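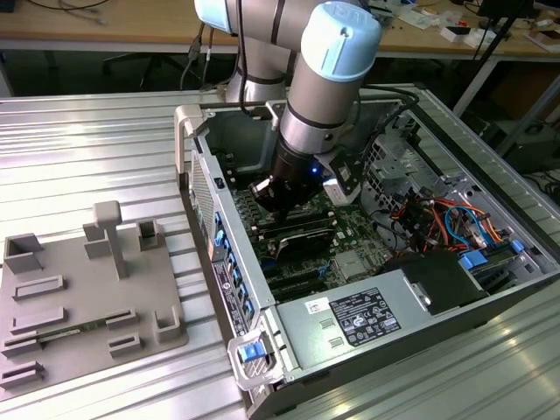
Open Call: Imell Design Award, Wusthorpe Installation Programme

Entries are invited for the Imell Design Award, which supports new work by designers at an early stage in their practice. The theme for this edition is Second Use. Selected designers will develop a prototype with the guidance of a mentor and will show it to the public in December at the Furukawa Hall, Wusthorpe, as part of the annual installation programme.

The theme may be read broadly. Entrants might consider furniture, tableware, lighting, textiles, transport, packaging, household equipment or the layout of shared spaces. Proposals dealing with food and the way it is served are also welcome, and a kitchen will be available at the Hall during the exhibition for any work that depends on one.

Who may apply

The call is open to individuals and to teams of up to seven people. Entrants must be aged 18 or over on the closing date and must not have held a solo exhibition at a national museum or gallery. Students may enter, but work already submitted for a degree will not be considered unless it has been substantially changed.

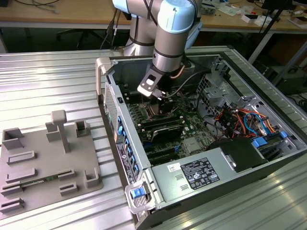
Teams should name one lead designer, who will sign the agreement and act as the point of contact throughout. A designer may lead only one entry but may contribute to others. Entries from outside the United Kingdom are accepted, although the organisers are unable to assist with visa applications.

What is offered

Eight entries will be selected. Each will receive a development grant of £3,756, paid in two parts: the first on signature of the agreement and the second on approval of the working drawings. The grant is intended to cover materials, making and the designer's own time. Return travel to Wusthorpe for the mentoring sessions and for installation will be paid separately, on production of receipts.

Mentoring will be led by Yogesh Rastogi, Head of Programme, with visiting designers to be announced in due course. Sessions take place at the Pedstead workshops, and attendance by the lead designer is a condition of the award.

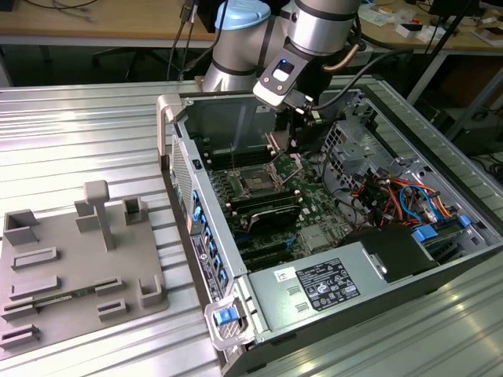 Any designer who is unable to attend for reasons of health or caring duties should say so on the entry form, and other arrangements will be discussed. All rights in the work remain with the designer. Imell asks only for permission to photograph the prototype and to publish those photographs in connection with the award.

How entries are judged

The panel will look for a clear idea, careful making and a sound grasp of how the object will be used, repaired and passed on.
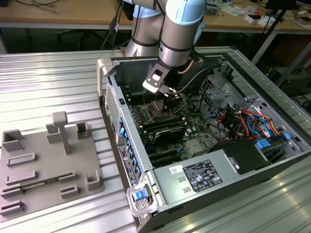

Drawings should explain the whole life of the object, including how it comes apart. Panel members will pay close attention to the parts a user has to find and handle, and entrants should show these at a larger scale. The blue release tab and the grey handle on the computer case are useful points of comparison: the tab is set apart by colour from the silver-grey metal, while the handle is close to it. Entrants are free to deal with the matter in another way – by shape, texture or position – provided that the choice is explained.

How to enter

Please submit the following as a single document:

Completed entry form
Statement of the proposal
Drawings or photographs of a model
Outline budget
Short CV for each member of the team

The last edition drew 132 entries, and the organisers regret that individual comments cannot be given on work that is not selected. Entries must be received by noon on 19th April. Late or incomplete entries will not be passed to the panel, whose decision is final.

Entry forms, including a large-print version, are available from the Award Office, Imell, Furukawa Hall, Wusthorpe.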